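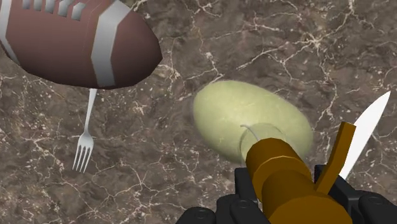

Hemmin sets aside funds for a second robot arm after a long winter of trial runs in simulation

Starnencombe, 18 March 2026 – Hemmin, the kitchen and tableware handling workshop based in Starnencombe, is very pleased to share that it has agreed its equipment plan for the coming year, and that a good part of the money will go towards a second robot arm, two spare grippers and the bench space to put them to proper use.

It has been a patient sort of decision. The team spent the winter working with planning software from Cinorance, trying out tasks on a simulated marble worktop before a single order form was filled in. Knives, forks, a glass bottle and even an American football have all had their turn, the idea being to find out which shapes a two-fingered gripper can reasonably be asked to manage, and which would call for something dearer.

In all, 1,105 simulated runs were gone through, across 9 kinds of task, and we would like to thank everyone who sat through them with such good humour (and so much tea). The results have shaped the shopping list a good deal. A larger arm, which had been pencilled in last year, has been dropped, and the saving will pay for training and for a longer service agreement. 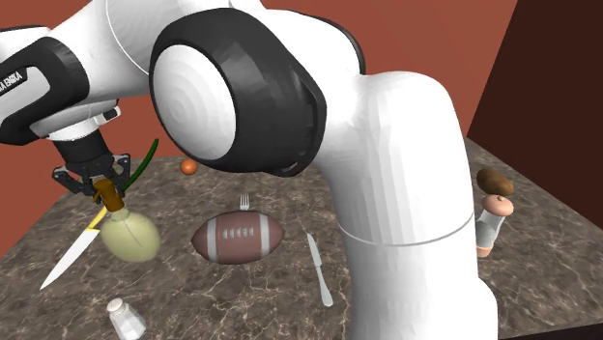

What the plan covers

The new arm will be bought outright, while the grippers will be leased for the first year so that they can be changed if the work changes. Half of the training places, 50 in total, will be offered to small firms in and near Pirbridge that are weighing up a purchase of their own and would like to see how the sums are done before they commit. We remember very well how puzzling those first quotations were – delivery, guarding, floor fixings and software renewals all on different sheets – and we are glad to pass on what we have learnt.

Suppliers' quotations are welcome until the end of May. Please price installation and yearly servicing separately, and do say plainly which parts are expected to wear.

About Hemmin

Hemmin helps small businesses with the sorting, packing and laying out of kitchenware. Its workshop and offices are in Starnencombe, with a training room at Pirbridge.

Copies of the equipment plan may be requested from the Hemmin press desk.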